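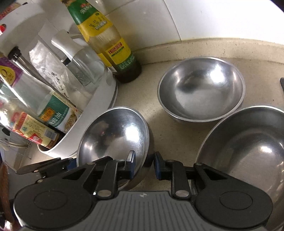
Photo credit: Signe Arnardóttir, Semwal House kitchen

Shared Kitchens and Student Food Habits at Semwal House

Final report, Introduction to Household Studies
Prepared by Manju Dixit, Halina Makowska and Rizal Jugah
Course supervisor: Nivaldo Bittencourt

1. Background

Semwal House is a residence for 115 undergraduate students. Residents do not hold a meal plan and are expected to prepare their own food in the shared kitchens. The purpose of this project was to record how often residents cook, what they cook, and how the arrangement of the kitchens affects the choice between cooking and buying a prepared meal.

Earlier coursework on the same residence dealt mainly with the cost of groceries. The present report gives more attention to time, storage and the sharing of equipment, which residents raised often during the first round of interviews.

2. Method

A written questionnaire was placed in each resident's mailbox in November. The group received 36 completed forms. From these respondents, 21 agreed to keep a food diary for one week, in which they entered each meal, the place where it was eaten and the number of minutes spent preparing it.

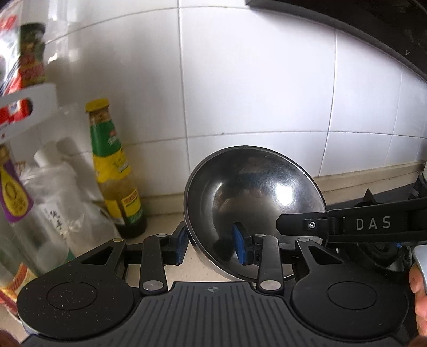
The diaries were collected in sealed envelopes and given a code before they were read. Halina Makowska entered the results in a spreadsheet, and Rizal Jugah checked each entry against the paper form. Meals described only as "snack" were left out of the main table and are listed in Appendix B. The diaries contained 172 meals that could be classified.

3. Results

Breakfast was the meal most often prepared at home. Most entries consisted of cereal, toast or oatmeal and took under ten minutes. Lunch was the meal most often bought, usually from the Winness cafeteria, which lies on the way to the lecture buildings. Evening meals showed the greatest variety. Rice dishes, pasta and lentil soup appeared often, and several residents reported cooking a large amount at one time and eating it over two or three days.

Respondents who cooked with a friend recorded longer preparation times but also more fresh vegetables. The diaries do not show whether one of these led to the other. 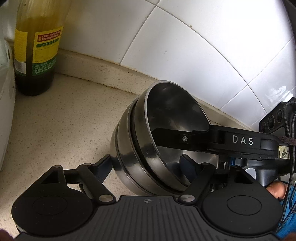
Storage was the subject of the longest written comments. Residents asked for labeled shelves, a second refrigerator and a clear rule on food left behind at the end of a term. Several also objected to personal cookware being mixed with the common supply. Plain items are easily confused, and a stainless steel bowl with thin dark bands near the rim is simpler to claim than one with no marking at all. The group therefore suggests that residents mark their own cookware with colored tape at the start of each term.

4. Limits of the Study

The diaries cover a single week, and residents with an interest in cooking may have been more willing to take part. Preparation times were reported by the residents themselves and were not checked by the group. 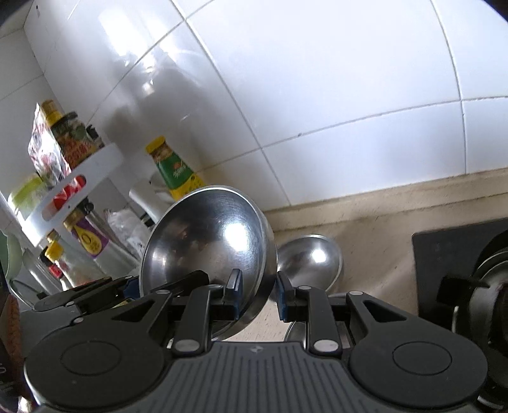

Figure 4. Stainless steel bowl, Semwal House kitchen.

5. Recommendations

The group recommends that the residence office post a shelf plan in each kitchen and review it every term. A short cooking session during orientation week would also be useful to new residents. A later project could repeat the diary in the spring term using the same form, which is attached as Appendix A.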